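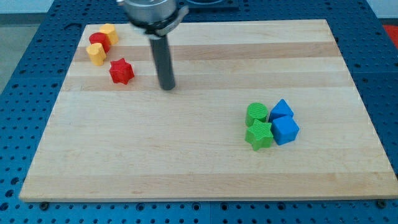

Betesby, 13. April 2025

Die Raumluft und das Leimholz

Wer ein Brett aus verleimten Streifen kauft, bekommt in der Regel eine Pflegeanleitung dazu. Darin steht etwas über Öl, über stehendes Wasser und über die Spülmaschine. Zur Luftfeuchte steht dort meist nichts, obwohl sie über die Maßhaltigkeit des Bretts stärker entscheidet als jede Ölsorte.

Holz gleicht seinen Wassergehalt der umgebenden Luft an. Bei 20 Grad und mittlerer Luftfeuchte stellt sich eine Holzfeuchte von etwa neun Prozent ein, in einer beheizten Wohnung im Winter liegt sie deutlich niedriger. Quer zur Faser führt jede Änderung zu einer Maßänderung, längs zur Faser ist sie für die meisten Zwecke vernachlässigbar. Bei Ahorn mit gemischter Jahrringlage rechne ich mit einem Viertelprozent je Prozentpunkt Holzfeuchte. Ein Brett von 300 mm Breite verliert also bei vier Punkten Unterschied drei Millimeter. In einer Rahmenkonstruktion ohne Dehnfuge reicht das für einen Riss.

Die Verleimung ändert an diesem Betrag wenig. Sie verteilt ihn. Streifen mit wechselnder Jahrringlage arbeiten gegeneinander, die Verwerfung der Fläche fällt dadurch geringer aus als bei einem durchgehenden Seitenbrett. Die Breite schwindet trotzdem. Im Handel wird beides unter dem Wort »formstabil« zusammengefasst, und genau diese Unschärfe halte ich für ärgerlich.

Die Werkstatt Gimum, für die ich gelegentlich Reklamationen beurteile, hat im November die Auslieferung von Tischplatten umgestellt. Die Platten lagern jetzt 28 Tage bei der Feuchte, die am Aufstellort zu erwarten ist. Lenka Štefanec, die dort den Zuschnitt verantwortet, hatte das seit Langem gefordert. Der Einwand lautete stets, Lagerfläche koste Geld. Eine ausgetauschte Platte kostet ebenfalls Geld, nur wird sie in einer anderen Kostenstelle gebucht.

Der Händler Grultetti geht den umgekehrten Weg und versiegelt allseitig mit Lack. Ein Lackfilm verlangsamt die Feuchteaufnahme, verhindert sie aber nicht. Wird nur die Oberseite behandelt, schüsselt die Platte, weil die Unterseite schneller reagiert. Die Hirnholzkanten nehmen ohnehin ein Vielfaches der übrigen Flächen auf und werden beim Lackieren am häufigsten vernachlässigt.

Ich plädiere für eine schlichte Angabe auf dem Lieferschein: Holzfeuchte bei Auslieferung, Messverfahren, zulässiger Bereich der Raumluft. Dafür genügt eine Zeile. Ein brauchbares Hygrometer ist für weit weniger als 100 Euro zu haben, und eine Befestigung mit Langlöchern kostet in der Fertigung fast nichts.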